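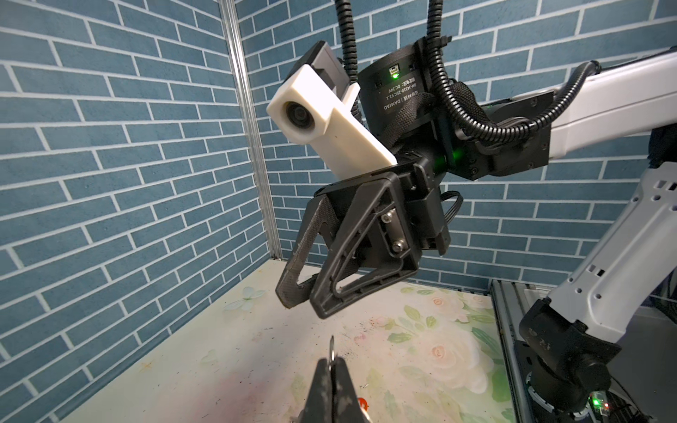

Pondlow: second progress report to the Tekin Fund
Andeo, Skosby workshop

Period covered

This report covers the work since the end of July. It follows the headings in the grant agreement, with spending sent separately on the fund's own form.

Summary

The two-arm cell is running on the sorting bench for part of each shift. It can pick up a ring, present it to the other arm and hang it on the sizing gauge. It does this reliably with the larger rings and less reliably with the small ones. Bench staff still do all the sizing for customer orders. We are 3 weeks behind the plan, mainly on account of the gripper tips, and we expect to make up some of that time but not all of it.

Work at the bench

Loose rings come to Skosby in mixed bags, from our own wire room and from returns. Before Pondlow, a person tipped out a bag, picked up each ring with tweezers, tried it against the gauge and dropped it in the right tray. It is close work and people get sore necks and tired eyes from it. It was also the job given to whoever was newest, and two people who left last year named it in their exit interviews.

The aim has stayed the same as in the application: the arms take over the picking and hanging, and staff keep the checking, the repairs and the orders that need judgment. Each arm has a two-finger gripper and a camera near the wrist. Handing a ring from one arm to the other has been the hardest movement to teach. The rings are thin, they shine, and they turn in the grip.

During this period staff recorded 104 demonstrations by guiding the arms through the task. Eight of those were thrown out when the ring slipped partway through and the person went on without it. We have since agreed that a slip means stopping and starting over.

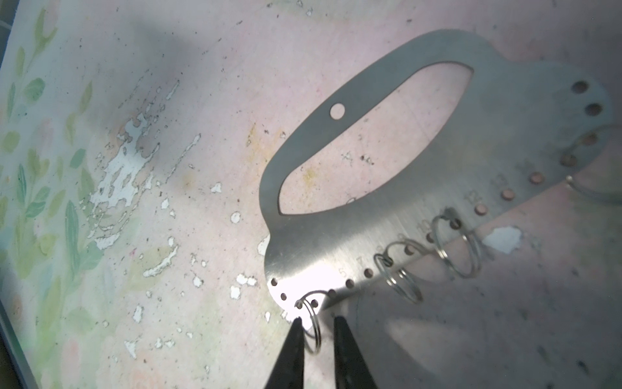 Last modified: 6 September 2025

Sizing gauge task

The steel gauge was chosen for the trial as everyone at the bench already knew it. The small holes along the edge are the useful part for us. A ring is hung through one of them, left there, and taken off again later by either arm.

Split rings behave differently from plain ones. The doubled wire catches on the edge of the hole, and the gripper has to back off and come in at a lower angle. Staff do this by feel and found it hard to put into words at first. We spent most of one afternoon with people hanging rings slowly by hand while a colleague wrote down what they did, and the notes were useful for the next round of demonstrations.

Glare off the plate is still a problem. The engraved numbers wash out under the bench lamp and the cameras lose the holes next to them. Moving the lamp helped a little. A diffuser is on order.

Changes for staff

Time spent on hand sorting is down for the people on the trial rota, by around 2 hours a shift. That time has gone to repairs and to running the cell. We said in the application that no one would lose hours over Pondlow, and no one has.

Not all of the change is welcome. Some staff liked sorting as a quiet stretch in the day and say that watching the arms is more tiring than doing the job, as they have to be ready to step in. We have shortened the watching turns and will ask again next month. Others have asked for more time on the arms, and demonstration sessions are now shared out by sign-up sheet.

There is an open question about pay. Running the cell is not in any current job description. Management and the staff group have met once on this and a draft grade description is being written. We would rather settle it before the cell goes to full shifts.

Safety

No injuries. One stop was pressed when an arm moved toward a sleeve. The person was not touched. The rule now is sleeves rolled or banded at the cell, and the reach of both arms is to be marked out with tape.

Delays and risks

The first set of gripper tips wore faster than expected and the supplier was slow with the second. We now keep a spare set in the workshop. Small rings remain the main technical risk. If they are not working by the next report we will propose leaving the smallest sizes to hand sorting for good and will adjust the targets with the fund's agreement.

Next period

Fit the diffuser and repeat the split ring trials.
Record more demonstrations with the smallest rings.
Finish the draft grade description.
Repeat the staff survey, with a question on watching turns added.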